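## Setting up a cast and credits library in Fliner

This section covers adding actors, linking them to shows, and building a watchlist from the result. You need a Fliner account and version 4 or later of the desktop app. The phone app can read a library but can't create one.

### Create the library

1. Open **Library** and select **New**.
2. Type a name. Names can't be changed after the first sync.
3. Under **Source**, choose Movulico or Dinu. Movulico has more television credits. Dinu is better for stage and voice work.
4. Select **Create**.

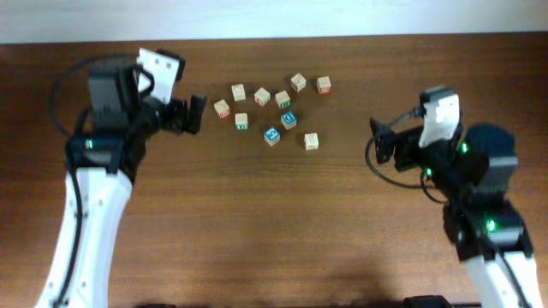
The first sync pulls in up to 200 titles and starts with the newest. Leave the app open until the status bar reads **Done**.

**Note:** If you pick both sources, Fliner keeps two records for the same person until you merge them.

### Add an actor

1. Select **People**, then **Add person**.
2. Enter the name as it appears in the credits. Stage names go in the main field and birth names go in **Also known as**.
3. Pick the right match from the list. Check the birth year if two actors share a name.
4. Tick the roles you want to import – guest spots are off by default.
5. Select **Save**.

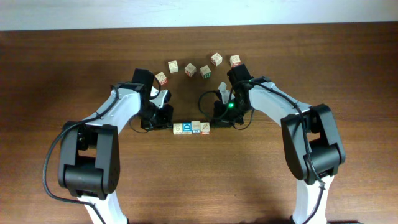 *4 min read*

### Merge duplicate records

1. In **People**, hold Ctrl and click both records.
2. Select **Merge**.
3. Choose which photo and biography to keep.

**Caution:** A merge can't be undone. Export the library first if you have typed your own notes on either record.

Shows that ran under a different title in another country are not merged. Open the show and add the second title under **Alternate titles**.

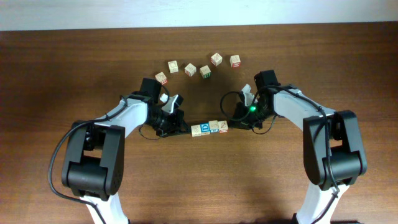 *Two robot arms over a wooden tabletop with letter blocks.*

### Build a watchlist

1. Open an actor's page and select **Make list**.
2. Set the order to **Air date** or **Role size**.
3. To leave out short appearances, enter a minimum number of episodes. The highest value allowed is 23.
4. Select **Share** to send the list to a Plevden channel, or **Keep private**.
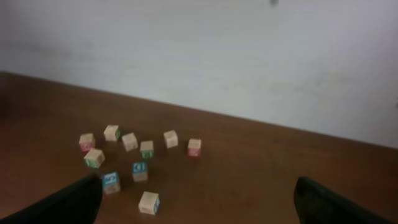

Private lists still count toward your storage. Each account holds 4000 list entries, and a series counts as one entry however many seasons it has. To free up space, open **Settings**, then **Storage**, and remove finished lists.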